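Talk notes, Dulmont library, Sat 12 December
Secondhand clothes: where the bag goes after you drop it off

Start slow. Water on the lectern. Mic on before hello.

Opening: ask who dropped off a bag this year. Hands up. Then ask who knows where it went. Wait. Don't fill the silence.

Slide 2, the sorting floor at Skultis. 184 bags on the day I went. Most of it fine, plain, unexciting. Five grades, top one goes to the shop on Caputo Street, bottom one gets cut up for rags. Say what a rag sells for?? check, else skip.

Slide 3, white cotton. Hardest thing to sell used. Collars, underarms, goes yellow in storage. But great for rags, no dye to bleed. Mechanics love it.
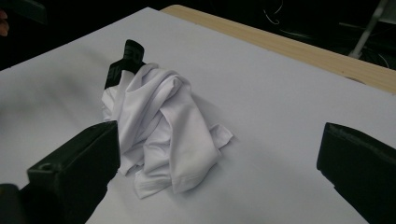
Slide 4. White cloth in a heap, lots of folds.

Slide 5, shipping. Bales go out of Nillov by truck, 43 to a load. Somebody always asks about landfill, say I'll take that at the end. Dont get dragged in early.

Slide 6, what to do at home. Wash it first. Dry all the way, one damp sock can spoil a bag. Tie shoes togther. Zip the zips. Keep stained cotton in its own bag and write RAGS on it, big.

Running late? Drop slide 5, go right to 6.

Last bit: next drop-off is in January, flyers by the door. Questions. Give back the clicker.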